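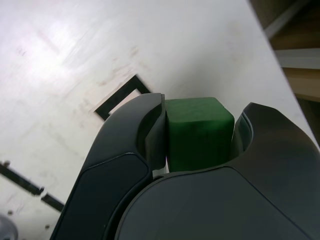

Pulstead season 2: did anyone else see that Margit clip?

mingxuan_r
So Margit Løken posted a clip from the finale on Wednesday and basically admitted she watches the show every week like the rest of us! She plays the lead and she's yelling at the TV over who stole the boat. I watched it maybe 6 times, I'm not even sorry. The comments are great too, half the cast is in there.

wiebke_k
Loved it. She's got a mug of tea and the world's oldest bathrobe and she STILL screams at the ferry reveal, which she filmed herself.

fakhoury97
I don't buy it, sorry. There's a new Grolero album in August and she sings on two tracks. Suddenly she's posting every day? She had 344 posts total before this month. That's a publicist.

mingxuan_r
Oh come on, can't a person like her own show? She said in the Ondach interview that she never gets the finished episodes early. I kind of believe her (the bathrobe helps).

fakhoury97
She also said in that interview that she was done with social media. Just saying.
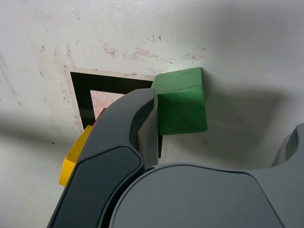
Alvar Rustad
Both can be true. I'd post too if I had an album coming, and I'd still yell about the boat. My bigger problem is they gave Ljungberg the last line when it should've been hers.

wiebke_k
Nooo, the Ljungberg line was perfect, I cried!

Alvar Rustad
It was a line about parking.

wiebke_k
It was about his DAD. Go watch it again, last five minutes, with the sound up.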